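Forms of address at Dundbridge: what changed in June

Members who moved here from abroad keep raising the same point at the newcomers' evenings. They can read a lease and fill out a tax form, but they do not know what to call the person across the counter. The language section of this newsletter has covered verbs of request and telephone openings. This item covers names, titles, and the moment at which one gives way to the other.

The default in Dundbridge is the first name. It is used by bank tellers, dentists, landlords, and people who call to sell windows. It does not signal friendship, and a member who hears it on a first visit should not read anything into it. The same teller may use it for seven years without the acquaintance going any further. Members whose first language has two words for "you" tend to hear the first name as a step that has been skipped. In English as spoken here, there is no step at that point.

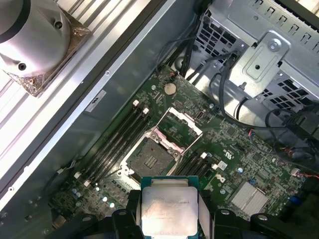

Titles survive in three settings: courts, medical offices, and schools. In a medical office the title runs in one direction only. The patient says "Doctor" and the doctor says "Anna." In schools, parents are usually addressed by last name in writing and by first name in person, sometimes by the same teacher on the same day. The written form carries no extra coldness. It comes from the template.

"Sir" and "ma'am" need more care. Both are polite from staff to customer. From customer to staff they are correct but less common, and with a flat tone either one can sound like the start of a complaint. Members who learned English from older textbooks tend to overuse them. One per exchange is enough, and it sits best at the end of the sentence: "Excuse me, is this seat taken, ma'am?" is heard less often than "Excuse me, is this seat taken?" and neither is wrong.

In June we sent a short questionnaire on this subject to members, and 46 replied. The most frequent difficulty was the correction of a mispronounced name. Most respondents said they let the first error pass. By the second meeting they felt it was too late, and the wrong version stayed. The recommended form is short and goes right after the error: "It's Chu, like the end of 'statue.'" A comparison to a common word works better than repeating the name more slowly. No apology is needed on either side — a long one makes the correction harder to remember.
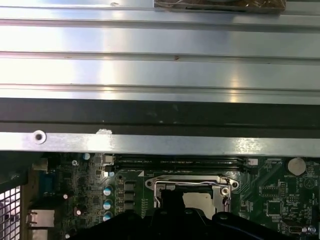
Octavian Cârstea disagrees with the part about apologies. In his reply to the questionnaire he wrote that he always says "sorry, it's a hard one" before giving his last name, and that people relax when they hear it. Without it, he wrote, they look as if they had been caught doing something. He also objects to comparisons with English words, which in his view get a name nearly right and then fix it there for good. He prefers to say it twice at normal speed and leave it.

Both methods have support in the replies. The apology version appears to suit short contacts such as deliveries and repair counters. For a workplace, where the name will be used daily, the direct version was preferred by a clear margin.

A related question concerns names given for an order or a waiting list. Many members give a substitute name for this purpose. One has been "Mike" at the Sasasier bakery for two years and now cannot change it. There is no rule against the practice, but the name should be one the member will recognize when it is called out. Several reported standing next to a finished order without reacting.
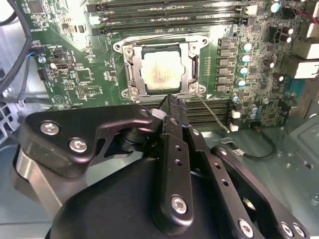 Sign-offs in email will be covered next time. Members are asked to send in examples of closings they have received and could not interpret, with personal details removed. "Best" on its own has already been submitted often enough. The limit for contributions is 2,000 characters, and the address is the usual one.

The conversation table at Grilileo continues through the summer. First names are used at the table. Anyone who prefers a title or last name should say so on arrival, and it will be written on the card.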